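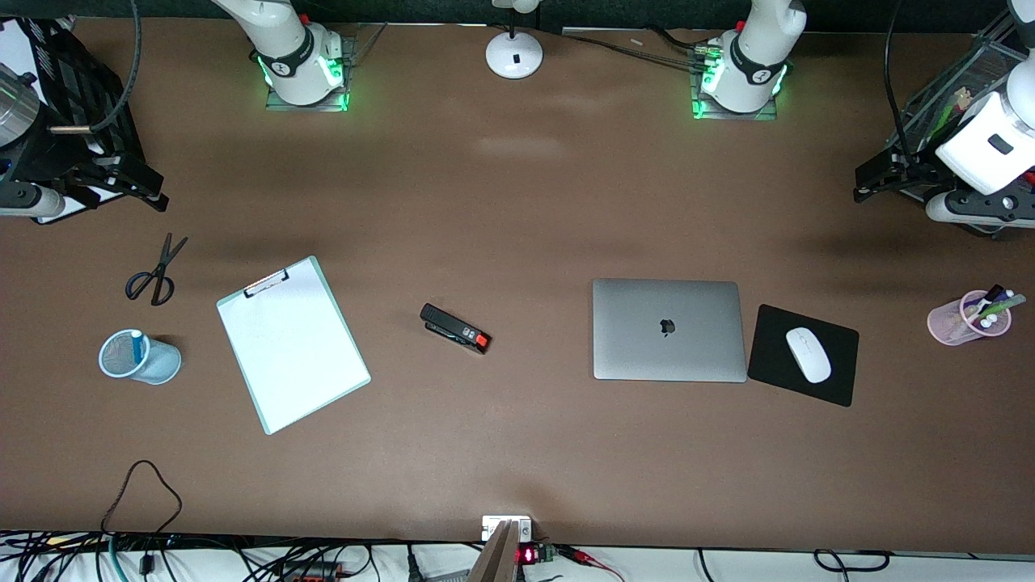
*Slide 1: desktop with lamp, from above*

**Recaulking the foredeck on the Zalluven**
Notes for the 3rd December talk. Slides are numbered, notes go with the slide unless marked.

**Opening**

Say hello, thank Afia Aidoo for booking the hall. Mention that questions are fine during the talk if they're short.

The Zalluven is a gaff schooner. Pine deck on oak beams. She has leaked forward for as long as I have known her. People in the forward bunks used to sleep under a tarp. Senad Georgiou kept a bucket on a hook over his bunk and emptied it when he came off watch.

We had patched the deck every spring. In September we pulled the seams properly, from the windlass back to the foremast.

**Slide 2: How much there was**

- 452 feet of seam on the foredeck, measured with a tape by Bujar Dimitrov
- 155 feet of that was bad enough that the old cotton came out in crumbs
- The rest was sound below the top layer, but we took all of it out anyway

Somebody usually asks why we didn't leave the good seams alone. The answer is that new caulking next to old pushes the planks sideways, and the old seam opens up a week later. We learned this on the port side two years ago.

**Slide 3: Getting the old stuff out**

Reefing hook, made from an old file, heated and bent. Pass mine around if I remember to bring it. Pull toward you, keep it flat to the seam, don't lever against the plank edge. Pine edges crush easily and a crushed edge won't hold cotton.

We tried a power saw with a thin blade on one seam. It wandered and cut into the plank. Stojan Perić let in a thin strip of pine to fix it and that took him most of a morning. No more saw after that.

Vacuum the seam when it's clean. Then look for rot. We found soft wood in two planks near the samson post. One got a short graving piece. The other had to be replaced between beams.

**Slide 4: Drying**

This was the slow part. Tent over the whole foredeck, open at both ends so air could move. We waited 15 days. It rained for a good part of that and the tent dripped at the forward corner, so we moved the ridge pole and started checking again with the moisture meter.

If you caulk a wet deck, it shrinks afterward and you have your leaks back.

**Slide 5: Driving the cotton and oakum**

One strand of cotton first, then oakum on top. Tuck it in small loops with the iron, then go back and drive it down. A wide seam gets bigger loops. A narrow seam gets nearly straight cotton.

*(Pick up the mallet here. Hit the bench iron a few times so they hear the change in sound.)*

The note goes up when the seam is tight. Nabil Najjar did most of the driving and could tell by ear from the other end of the deck when one of us was going too light. Too hard is also a problem. You can drive cotton right through a seam with no bevel left at the bottom.

**Slide 6: Paying the seams**

Primer first, then marine pitch from a ladle. Heat it slowly, outdoors, with a lid close by. Long sleeves, gloves, eye protection. Don't skip this part of the talk even if running late.

Pour in two passes. The first one sinks. Overfill the second slightly and scrape it flat on a cold morning, when the pitch chips off clean.

**Slide 7: How it has held**

One small weep by the forward hatch. I think it's the hatch coaming and not the deck seam, but we haven't taken the trim off to check. Forward bunks are otherwise dry so far. Senad's hook is still there and he hangs his hat on it.

**If there's time**

- Waist deck is next, starting after the spring haul-out
- We need more people who can swing a mallet, and can teach beginners
- Sign-up sheet is by the door, Afia has pens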